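Search the Stasau Home Loans guides Go
We use cookies to remember which guide you were reading. Accept Manage settings

Stasau Equipment Loans – Customer Guide
Section 4: Getting the Bedroom Ready
Revised 24 June 2025

Your Lekow bed arrives in two cartons, with a third, smaller box of parts that the driver will hand you as if it were a gift. Please do Section 4 before you open any of them. Bedrooms shrink once a bed frame is lying across the carpet in pieces.

4.1 Measure, then measure again

1. Measure the floor from wall to wall at ankle height. Baseboards count. So do radiators, however long you have been ignoring them.
2. Measure the bedroom door at its narrowest point with the door open as far as it will really go. The larger carton needs 26 inches.
3. Write both numbers inside the front cover of this guide. The back of an envelope is where numbers go to die.
4. Mark the outline of the bed on the floor with painter's tape. Leave the tape down overnight and walk past it a few times in the dark.

Note: If you trip on the tape, you will trip on the bed. Move the tape.

4.2 Choose the working side

One long side of the bed will do most of the work: getting in, getting out, changing sheets, delivering toast. We call it the working side. The other side can go near a wall.

5. Pick the side nearer the door unless the person using the bed has a stronger arm or leg on the other one. In that case, the arm or leg wins.
6. Leave 36 inches clear along the working side. A chair with wheels will use up that space faster than you expect. 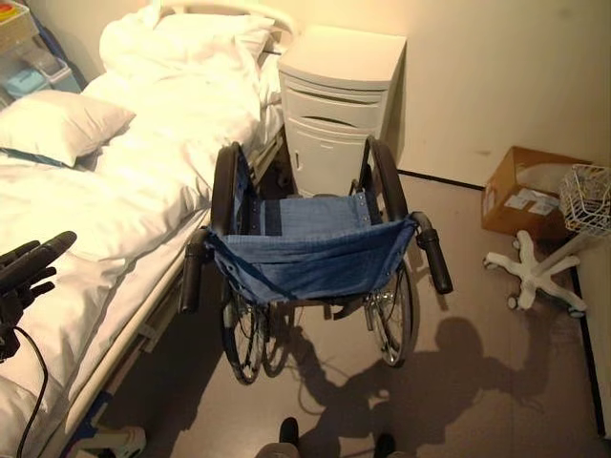

Fig. 4-1. Wheelchair standing between bed and bedside cabinet.

7. Place the bedside cabinet where it can be reached lying down. Test this by lying down. Guessing from a standing position is how water glasses end up on the floor.
8. Keep the top of the cabinet for things used every day. Greeting cards are lovely and can live on the dresser.

Caution: Do not use the cabinet as a handhold. It was built to hold a lamp and a box of tissues, and it knows its limits.

4.3 Rugs, cords, and other ambushes

9. Take up every loose rug, including the nice one. Store it rolled. It will still be nice in September.
10. Run the bed's power cord along the wall at the head end and plug it straight into a wall outlet. No extension cords, no power strips, no clever adapter from the junk drawer.
11. Fit the cord clips from the small box, following the drawing on the bag. The bag contains one more clip than you need. Please don't call us about it.
12. With the bed plugged in, raise and lower it through its full range while watching the cord. If the cord pulls tight anywhere, unplug the bed and start again at step 10.

Caution: Keep fingers, slippers, and pets out from under the bed frame while it is moving. Cats treat this as an invitation, so shut the door.

4.4 Check the floor and the brakes

Hard floors are easy to roll on, and that works both ways. A dusty floor lets a locked caster slide, and then everybody blames the caster.
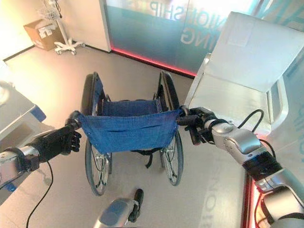

13. Sweep, then damp-mop with plain water. Polish is not your friend this month. Let the floor dry.
14. Press down all four brake pedals on the bed. Push the frame with your hip at each corner. It should stay put and make you feel slightly foolish.
15. Lock the brakes on anything else with wheels before anyone sits on it, stands up from it, or leans on it. Check both sides.

Note: Brakes that were on yesterday may be off today, particularly if somebody has vacuumed.

4.5 Light and noise

16. Put a night light on the route to the bathroom, low down. The Bettencourt plug-in supplied with your loan comes on by itself at dusk and cannot be argued with.
17. Put the call bell within reach of the pillow. Ring it once while a second person stands in the kitchen with the faucet running. If they didn't hear it, move the receiver closer to the kitchen and try again.
18. Agree on what the bell is for. We recommend settling this early – households differ on whether it covers crosswords.

When steps 1 to 18 are done, initial the card in the small box and go on to Section 5, "Assembling the Frame." You will need the hex key taped under the lid, and the tape will need scissors.

Was this guide helpful? 36 shares 20 comments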